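Flondden Women's Health Study Group
Minutes of the summer planning meeting
Held in the upstairs room at Fenness, 4:00 p.m.

Present: clinic staff from Villelico and Paredes, the study nurses, the dietitian, the data team and three patient members. Apologies were received from the Paredes pharmacy.

1. Minutes of the last meeting

Accepted with one change. Under item 4, "vitamin D drops" should read "vitamin D tablets." The drops were talked about but never ordered.

2. Sleep and menopause survey

The data team gave the news everyone had been waiting for: 3,217 completed surveys are in. The target was 3,000, and back in the spring the group was worried about reaching half of that. There was applause, and the chair asked that it be recorded.

The paper version did far better than expected. Villelico handed it out at the front desk with a pen attached, and the return rate there beat every other site. Paredes would like to copy the pen idea right away. The nurses said many women stayed to talk after filling it in, and several asked whether there would be a second round. (There will, see item 5.)

Early reading of the answers, to be treated with care until the full check is done:

Waking in the early hours was mentioned more often than trouble falling asleep.
Hot flashes at night were common, but a good number of women with poor sleep had none at all.
Women who walked most days rated their sleep a little better. The data team reminded everyone that this says nothing yet about cause. Good sleepers may simply feel more like walking.

A patient member asked if shift workers could be looked at on their own. The data team thought this was a great suggestion and will check that the numbers allow it. The survey asks about night work but doesn't ask how long a person has done it, so the answer may be a partial one.

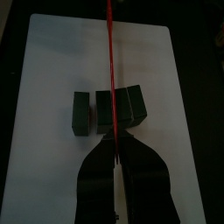 There was a long and lively talk about the free-text box at the end of the survey. Nearly 792 women wrote something in it, many of them a full page. The dietitian has read the first batch and called it the best thing the study has collected so far. Topics that keep coming up are bedroom temperature, partners who snore, worry about work the next day, and not knowing whether to bring up sleep at a regular checkup. The group agreed that these comments need proper reading by two people working separately, with a third to settle any differences.

Action: data team to remove names and places from the comments before they go to the readers.
Action: two nurses and one patient member to read and sort.

3. Magnesium and evening snack pilot

The dietitian reported on the small pilot at Paredes. All 30 places are filled and there is a waiting list. Half the group takes a magnesium tablet with supper and half takes a look-alike tablet with nothing active in it. Both halves keep the same food and sleep diary.

Diaries are coming back on time and mostly complete. The one weak spot is the column for caffeine, where people write "tea" without saying what kind or how late. The column will be split in two. A few women reported a mild upset stomach, all of it settled within days, and the study doctor has logged each case. It isn't known which tablet they were on and nobody at the table should try to guess.

The question was raised whether the pilot can tell us if magnesium helps. It can't, it is too small. Its job is to show whether women will stick with the diary and the tablets for the whole period, and on that point the signs are very good. The group was pleased and said so.

Action: dietitian to send out the new diary page before the end of July.

4. Rooms and equipment

The upstairs room at Fenness is ours through the fall. The blood pressure cuffs have been checked and two have been replaced with the larger size, which the nurses have wanted for a long time. The scale at Villelico still reads differently from the one at Paredes. Until that is fixed, each woman should be weighed on the same scale at every visit.

Parking at Fenness came up again. Visitors should use the side lot and come in by the ramp. The new signs are cheerful and easy to read.

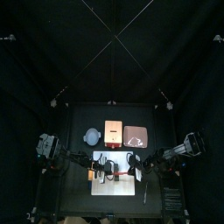 Tabletop workspace inside the black fabric enclosure, with a pale board in the middle.

5. Second round of the survey

Agreed in principle, with real enthusiasm. The second round would go to the same women a year after the first, so that changes can be followed over time. Points raised:

Keep the core sleep questions word for word, or the two rounds can't be compared.
Add one question on length of time in night work.
Add one on hormone therapy, with a clear "prefer not to say."
Drop the question on mattress age. Hardly anyone knew.
Offer a large-print version from the start – the patient members felt strongly about this, and all agreed.

The ethics form will need a short update. The chair expects no trouble, but it should go in early.

Action: chair to draft the update and pass it around for comments.

6. Any other business

The patient members offered to write a one-page summary of the survey results in plain language, to go up in the waiting rooms. Warmly accepted. The data team will supply the figures once the check is finished.

Villelico asked for more pens.

Next meeting at Paredes, 4:00 p.m., date to be sent by email. The meeting closed at 5:40 p.m.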